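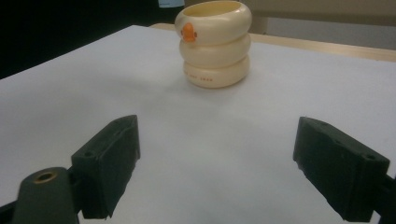 3. Collecting the demonstrations

3.1 Set-up and devices

All demonstrations were recorded by people using a pair of hand-held grippers, without a robot arm present. The operator holds one gripper in each hand and carries out the task directly, and the recorded motion is later mapped on to the two arms of the Kikon platform. Each gripper carries its own camera, mounted behind the fingers and looking out past them, and a further camera records the whole table from the operator's head. The three streams share a clock.

We chose this over remote control of the arms for two reasons. In our earlier trials with the Aryee controller, operators were slow to learn the mapping and tended to pause before each grasp, and the trained policy copied the pauses. It was also hard to get natural two-handed motion. With the hand-held devices, a new operator could produce usable recordings after 45 minutes of practice.

The work was done at the Stustmont laboratory over the course of November. The table is white, and the operator works at its near side. Lighting was left as it normally is in the room, and we made no attempt to keep shadows constant between sessions.

3.2 Objects and tasks

The objects are small household and bathroom goods, together with a few toys. They were picked for differences in shape and stiffness. Rigid cups are easy to find in the wrist views but can tip if a finger touches the rim. Long handles are easy to close on, though the object often turns in the jaws once it leaves the table, and the policy then has to place something whose angle it did not choose.

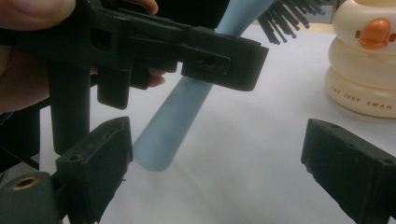
For this reason the hairbrush was given more recordings than any other single object. Operators were asked to vary where they gripped the handle and which way the bristles faced. Some passed the brush from one gripper to the other, and these episodes were labelled as handovers and kept as a separate group.

The remaining tasks are placing one object on or in another, moving an object to a marked side of the table, and clearing the table. Start positions were not measured. The operator was told to move everything between episodes and to avoid going back to a favourite layout, an instruction which had to be repeated fairly often.

In total we recorded 800 episodes, none longer than 60 seconds. Of these, 203 were removed before training. The most common fault was loss of tracking when a gripper was turned sharply or held too close to the operator's body. Episodes in which an object was dropped and picked up again were kept, as we wanted the policy to see recoveries. Episodes in which the operator used bare fingers to steady an object were not.

3.3 Labelling

Each episode was given one short sentence describing the task, written by the operator straight after recording. A second person then marked the start and end of every grasp in the Fastard viewer, using finger opening as a first guess and correcting it by eye. The correction was needed most for soft or uneven objects - the fingers stop closing well before the hold is firm, and the automatic mark comes too early.

Figure 2. Recording a two-handed episode, with one gripper closed on a spiky ball at the cup and the other open.

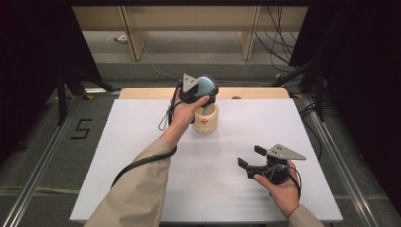

Dilani Saha objected to this procedure on reading an early draft, arguing that a mark placed by eye carries the habits of whoever placed it, and that a grasp should be taken to begin when the object first moves with the fingers. She would have preferred to drop the hand-made marks altogether and let the policy learn from finger opening alone.

We tested the second suggestion. Training without the corrected marks gave a policy that lifted too early on the softer objects and behaved much the same on the rigid ones. The first point is fair, and we have only a partial reply to it. Sharada Salian marked a subset of the episodes again without sight of the original marks, and the two sets agreed closely for cups and handles but less well for the ball. Both sets of marks are included in the release, and the results in Section 4 use the first.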